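Vasix Lightfoot path rover - hire and purchase

I started building the Lightfoot because I was tired of walking the same garden paths with a clipboard. If you look after a park, a campus or a retirement village you'll know the job: somebody has to go round every path, look for lifted pavers and overhanging branches and rubbish, write it all down, and then do it again next month. I did that for years. Now I make a small rover that does the walking, and I rent it out and sell it from my workshop in Erncombe.

What it does

You walk the Lightfoot along your path once with the handset and it remembers the route. After that you press go and it drives itself, at about the pace of somebody pushing a pram, recording video the whole way. When it gets back you plug it in, open the report page on your laptop and flick through the route at your desk with a cuppa. Anything you want looked at, you tap, and it drops a pin on the map for your maintenance crew.

It won't fix anything and it doesn't pick up rubbish (I get asked that one a lot!). It's a set of eyes on wheels. It also isn't a security patrol, and I'd steer you to another company if that's what you're after.

Where it works

Paved paths are its favourite. Concrete, asphalt, brick and large-format pavers are all fine, and it copes with fine compacted gravel if you fit the wider tyres. Loose gravel and mulch are a no from me. It'll climb a kerb ramp but not a kerb, and please don't send it down stairs - one customer did, and I had a long evening with a soldering iron.

Tree cover used to be the hard part. My first version leaned on satellite positioning and got hopelessly lost under anything thicker than a gum tree. The current model finds its way mostly by camera, matching what it sees against the teaching run, and it has the path surface and the edges on both sides to hang on to. Shady walks with a thick canopy are where I do most of my own testing these days.

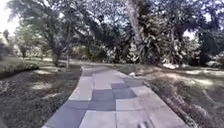
View from the rover on a tiled garden path, heading in under the trees.

A patchy surface like that one is a good workout. Pale pavers next to dark slate-coloured ones could easily be read as holes or puddles by a simpler machine, so I spent most of a winter teaching the Lightfoot the difference between a change of colour and a change of height. The soft edge where the grass bank meets the tiles matters too, as there's no kerb there to follow. You can set how far in from the edge you'd like it to stay, and I'd suggest leaving that on the default until you've watched a few runs.

Little things on the path get flagged for you to look at. The software doesn't try to tell you whether a small white blob is a stone or a scrap of paper. It marks the spot and lets you zoom in and decide, and I think that's the right way round for now.

The nuts and bolts

Weight: 19 kg with the battery in, so one person can get it into a hatchback but you may want a hand if your back's like mine.
Range: up to 11 km per charge on level pavement, less on hills.
Routes stored: 300.
Batteries: 2 supplied, swappable without tools.
Charging: overnight from an ordinary wall socket.
Weather: light rain is okay. Bring it in for anything heavier.

The fork and suspension are by Floltent, who also make the tyres. I tried cheaper ones early on and the video came out looking like it was filmed from a paint shaker.

People on the path

It stops for people, dogs and prams, waits, and carries on once the way is clear. It's quiet, so there's a soft chime you can turn on for shared paths, in a choice of volumes. You'll still need permission from whoever owns the path, and some councils want a person walking behind it. Ask before you book. Faces are blurred before the video goes anywhere, and you can have it wipe each run once your report is saved.

Hire or buy?

Hire is by the week and comes with a teaching visit if you're within driving distance of Erncombe. Further out, I do it over a video call, and most people have their first route going by lunchtime. If you end up buying, I take the first week's hire off the price.

Bought units come with the charger, both batteries, the handset, the wide tyres and a padded travel cover. Spare parts are all listed in the shop, right down to the screws, and I'm happy to talk you through a repair over the phone.

I build these in small batches and the next lot will be ready in November. Hire units come free more often than that, so send me your path lengths, what they're surfaced with and whether there are any steps, and I'll tell you if the Lightfoot suits. Photos of the awkward bits are really helpful - gates, narrow bridges, tree roots, that corner where the sprinkler always floods.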